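Cloth-handling robots go to school in Amalwood

So I spent a morning at Zeltum, the little robotics outfit in Amalwood, and I have never thought so hard about laundry in my life.

The team there is trying to get a robot arm to pick up and fold cloth, and the way they're doing it is by showing it. Over and over. A person steers the arm through the whole job, the computer saves everything the wrist camera sees along with every move of the fingers, and that counts as one example. They had 700 of them when I came by, and they want 2,000 by the end of September.

"A cup stays the shape of a cup," Asmaa Tawfik, who runs the collecting, told me. "Cloth is a new shape every time you touch it." She keeps the bad grabs too, tagged so the system can learn what a slip looks like - I liked that, it made me feel better about my own turn at the controls (we'll get to that).

Folke Hellström and Mỹ Đào split the steering between them, in shifts that start at 9 in the morning. Mỹ's best day so far is 87 usable runs. Folke wouldn't tell me his, but he did say he sees folds when he closes his eyes!

My own turn went like this: I reached, I missed, I reached again, I got a corner and let go of it way too early. Asmaa saved it anyway, so somewhere in that pile there's a run with my name on it. Zeltum plans to start training on the full set in the fall, and I've asked to come back for the first tryout.

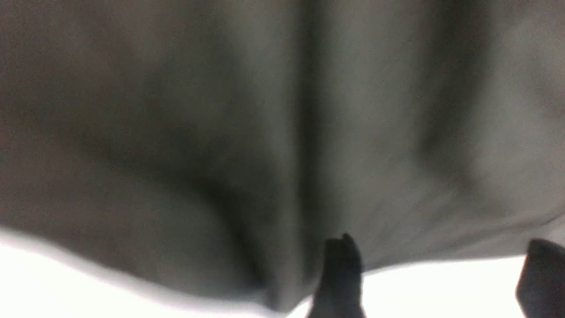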